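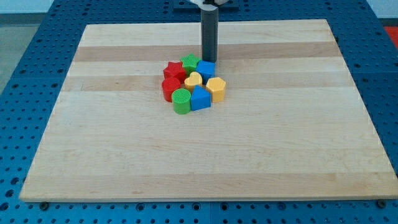 1/ Why I stopped being scared of the sky (a thread, sorry, it's long)

2/ So last January I bought a used telescope off a guy named Cillian Corrigan who was moving out of state. It's a Toivonen, 36 years old, and it weighs as much as my dog. I had never looked through one in my life except on a school trip.

3/ First night out I pointed it at the Orion Nebula because every book says to. I expected pink and purple clouds. What I got was a little gray smudge - like somebody breathed on the lens. I checked the lens. Nobody had breathed on it.

4/ I was so let down! I went back in, made cocoa and looked up why. Your eyes are lousy at color in the dark. The cells that work in dim light only do shades of gray. A camera can sit there and soak up light for an hour and your eye just can't.

5/ Went back out the next night and gave it a proper 15 minutes before looking. No phone, no porch light. And the smudge had wings. I said a word out loud that I won't type here.

6/ What really got me is that the light left there before my great-great-grandparents were born, and it ended up in my eye, in a driveway in Flitdale, next to the recycling.

7/ People keep asking me about the expanding universe now, like owning a telescope makes me a professor (it does not, I work in payroll). But I've read a bunch and I'll tell you the bit that helped me.

8/ I always pictured the Big Bang as a bomb going off in a big empty room. So where's the room? Where's the middle? That kept me up at night as a kid. The books say to drop the room. The space between far-off galaxies is what's stretching, and every spot sees the others moving away.

9/ My sister says that's a cop-out and somebody should be able to point at the center. We argued about it all the way through dinner at Plellivico and the waiter took her side.

10/ Dark matter, since three of you asked. I don't know what it is. Neither do the people whose job it is. Galaxies spin in a way that the stuff we can see doesn't explain, so either there's more stuff or gravity needs a tweak. Most of them bet on more stuff. I kind of like that it's still open.

11/ A few replies last time said it's all made up to keep the grants coming. I get being suspicious, I do. But the galaxy spin thing has been measured over and over by people who would love to prove each other wrong. You can think the answer is silly and still admit the question is real.

12/ OK, practical stuff. If you want to start, get binoculars first. Seriously. I paid 70 bucks for mine and I use them more than the telescope, mostly because I can carry them with one hand.

13/ Look at the Pleiades. Look at the Moon when it's half lit, along the line where the shadow starts - the craters there look so deep. Full Moon is pretty but kind of flat, and it washes out everything else.

14/ Also the club out at Allutcombe does open nights and they are so nice about dumb questions. I asked if Saturn's rings were solid. A man with a huge beard let me look for ages and then talked about ice chunks until my feet went numb.

15/ No, I'm not buying the 2,000 dollar mount. Stop sending me links to the mount. (Is it still on sale?)

16/ Clouds all week here so I'm stuck inside reading about neutron stars. If anybody has a good plain-English book on those, drop it below, I'm begging you. The one I have lost me on page four.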